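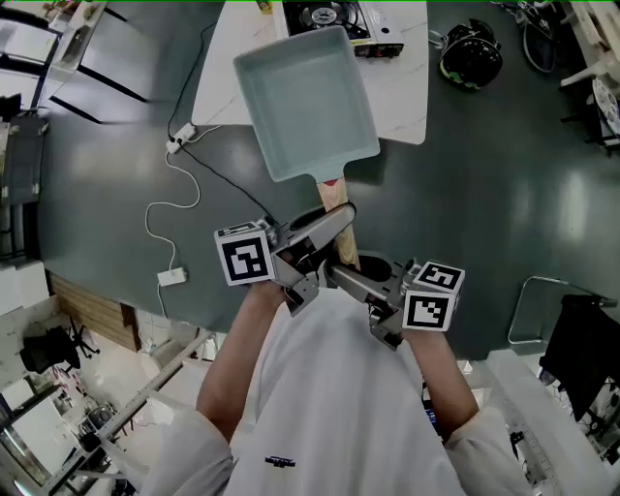
Home | Projects | Student Reports | Workshop | Tools | Contact

Two-Handed Grippers for Kitchen Tasks: Our Term Build at the Clotmont Shared Workshop

Student project report, 09/01/2021

Why we picked this

Our team wanted a project where the robot learns from people doing real chores. The plan was to build a pair of hand-held grippers, use them to cook simple things, record the motion, and hand those recordings to our two-arm robot, which we named Wirnine. If the person and the robot have the same fingers, the recordings should carry over with much less fixing up. We loved that idea from the first meeting and we still do!

The build

Each gripper has a body, a long metal finger, and a cube on top with printed square markers. The markers let our tracking program work out where each hand is and which way it's turned. We used cubes because a flat marker disappears as soon as you roll your wrist, and cooking is mostly rolling your wrist.

The first fingers bent. The second set was stiffer but so smooth that a wooden handle could spin in them. We ended up roughing the tips with sandpaper and adding a thin grip layer, which took one evening and helped more than anything else we tried that month. The brackets went through 7 versions (we kept all of them in a box, and version 4 is still the prettiest).

A pan turned out to be a great test object. All the weight is out at the far end, so with one gripper it wants to tip. Using both on the handle, with the fingers crossed over each other, gave us a much steadier hold, and it's close to what Wirnine can reach with its own arms.

Tracking and calibration

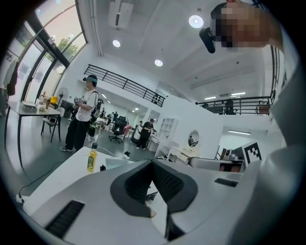 Light was our biggest headache. The workshop is bright, and the tracking dropped out whenever daylight washed over a marker at a low angle. We switched to matte paper, made the white border wider, and added fixed markers near the table as a reference. After that the dropouts got short enough to fill in from the frames on either side.

We wrote the recording program ourselves and called it Courtois. It lines up the camera streams by their timestamps, and at first it did this badly - one stream would slide late over a long session and the pan would seem to move before the hand did. Resetting the clock at the start of every take cured it.

Results so far

By the end of November we had 2,000 recorded takes. We threw out half for tracking gaps or bad timing, so 1,000 went into training. Wirnine can now pick up a pan by the handle in most of our trials. Tilting it is hit or miss, and putting it back down is still pretty loud.

What's next

Softer pads, a lighter body (your forearms really feel it after a while), and a shorter finger for small objects. We also want to try the Willance mount, our quick-release bracket, so swapping fingers doesn't mean digging for a hex key every time.

14 shares | 2 comments

Related projects
Willance Quick-Release Bracket: Drawings and Notes
Courtois Recorder Setup Guide
Printing Markers That Don't Glare
Clotmont Workshop Open Bench Hours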